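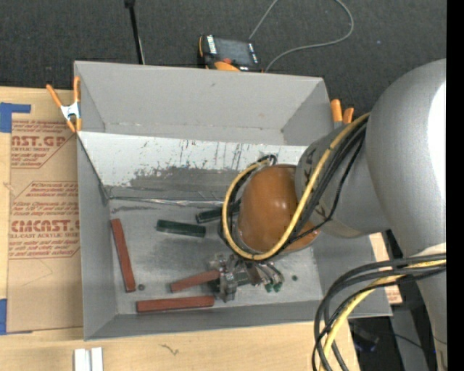
4. Setting up the pick planner

The planner takes a segmented view of the bin and returns a ranked list of grasps. It will always return one. An empty list is rare, and a list of bad grasps looks exactly like a list of good ones, so treat the scores as opinions until you have finished this section. Most of the trouble reported by the Pindden and Abella cells came from people who read a high score and pressed Run. Look at what the planner has to deal with in an ordinary bin: red and dark green bars lying at odd angles on scuffed metal, one of them right beside the gripper, and yellow and black cables looping across the view. None of that is hard for a person. Assume all of it is hard for the software.

This section covers Planner release 2 with the overhead camera already calibrated (section 3). If you skipped the calibration check at the end of section 3, go back and do it. The planner does not know that calibration is stale and will not warn you.

4.1 Before you start

You need a login with write access to the cell profile, the bin's inside measurements, and a handful of the parts you mean to pick. Use real parts. The sample meshes that ship with the planner are clean, matte and perfectly square, and tuning against them will tell you very little.

Put the cell in reduced speed mode and keep it there until 4.5.

CAUTION: The simulation view draws the arm without its cables. A path that clears the bin wall in simulation can still drag a cable over it. Watch the dress pack on every new path, from home to grasp and back.

4.2 Define the bin

1. Open Profile > Workspace and choose New container.

2. Enter the inside length, width and depth at the floor. Do not use the outside dimensions, and do not use the numbers from the supplier's drawing.

3. If any wall slopes inward, turn off Box walls and select Wall panels. Add one panel for each face. The Box walls setting treats the whole interior as straight-sided, and the planner will then offer grasps that put a finger through a sloping panel.

4. Set Wall margin. The default is 2 mm, which was presumably chosen by somebody with a very good camera. We use 6 mm at Butdale.

5. Add anything that stands above the rim as a keep-out volume. Clamp handles are the usual omission. Draw the volume a little larger than the clamp and check it again whenever the bin has been taken off the table.

6. Save, then press Overlay. The drawn edges should sit on the real edges all the way around. If one side matches and the other does not, the fault is in the calibration. Do not nudge the container to make it look right.

Note: "Auto-fit container" does the above in one click. It works on an empty bin with even lighting. With parts in the bin it has twice fitted a wall to the side of a part, and it reported full confidence both times. We leave it off.

4.3 Set up segmentation

1. Go to Perception > Segmentation and load the bar model.

2. Place parts in the bin by hand. Include at least one lying against a wall and two touching each other along their long sides.

3. Press Capture and look at the mask view. Each part should have its own color.

4. Raise Split sensitivity until the touching parts separate, then stop. Going further will cut single parts in half, and a half part gets a grasp point at its own center, well away from the true one.

5. Move the arm over the bin and capture again. The gripper and cables must show as Robot or Unknown. If any piece of cable is labeled Part, turn on Mask by arm pose and increase Mask growth until the label goes away.

Step 5 deserves more time than it looks. Arm pose masking is computed from the joint angles and the robot model, and the model stops at the metal. Cables hang where they like. Growing the mask hides them, but it also hides parts underneath, and a hidden part is reported as absent. The cell will then declare the bin empty with stock still in it. The better fix is to take the picture with the arm parked clear, and to pay for it in cycle time. The release notes describe "cable-aware perception." We have not been able to find a bin where switching it on changed the result.

Watch for these false parts as well:

Shiny tape or foil on a seam. It can come back as a short bar whenever the light hits it.

Worn patches on a painted panel. The model sometimes draws a clean straight edge along the wear.

Dark spots on the floor. Usually ignored, but they can be added to a nearby dark part and pull its center sideways.

If you get any of these, draw an ignore region over the spot. Retraining for one bin is seldom worth the wait.

4.4 Set the grasp limits

1. Open Planning > Grasp and select your gripper file. Check that the finger length includes the tips. The stock file leaves them out.

2. Set Floor clearance to 3 mm. Lower values give firmer grasps on flat parts and, sooner or later, a bent finger.

3. Set Approach tilt. Start with zero and raise it only if parts near the walls cannot be reached.

4. Turn on Check both fingers. With this off, the planner checks only the finger on the side it approaches from. We can think of no reason to leave it off, and it is off by default.

5. Set Minimum score to 60. The number is not a percentage, in spite of the sign next to it on the screen. It is a weighted sum, and it cannot be compared from one part type to another.

CAUTION: A part lying right beside the one being picked is not treated as an obstacle unless Neighbor collision is on. The planner expects the fingers to push it aside. Sometimes they do. If the neighbor is against a wall it has nowhere to go, and the force limit will trip.

4.5 Prove it

1. Keep the speed reduced and the pendant in your hand for the first runs. A pendant on the floor behind the table is no use to you.

2. Press Plan only. Read the top grasp and decide for yourself whether you would pick the part that way.

3. If you would, press Step and follow the motion through approach, close and lift. If you would not, write down the score and the reason, then press Next.

4. Repeat with the parts rearranged. Stir them by hand. Do not lay them out neatly.

5. Open Logs > Grasps and compare the score column with your own notes. If your refused grasps score as high as the ones you accepted, the score is not measuring anything useful in your cell. Return to 4.3 before touching the weights.

6. Release reduced speed only when a full bin has been cleared without a stop.

Do not count on the built-in Validation report for this. It replays recorded pictures through the same planner that produced the grasps and checks that the answers agree. They nearly always do. The Prusterville cell had a passing report on a Friday and a jammed gripper before the end of the shift.

4.6 If it goes wrong

Planner reports "No parts" and there are parts: check Mask growth first, then the ignore regions.

Grasps are all shifted the same way: calibration. Go to section 3.

Grasps are shifted on one color only: exposure. Dark parts need a longer one, and the Auto setting follows the brightest thing in the bin.

Top grasp changes every time with nothing moved: depth noise. Raise Frames to average. Expect the planner to be slower, whatever the tooltip says.

Arm stops above the bin with "Path invalid": a keep-out volume has been left where a clamp used to be.

Send logs with the raw captures attached to Halima Jibrin at Butdale. Screenshots of the score panel are not enough to work from.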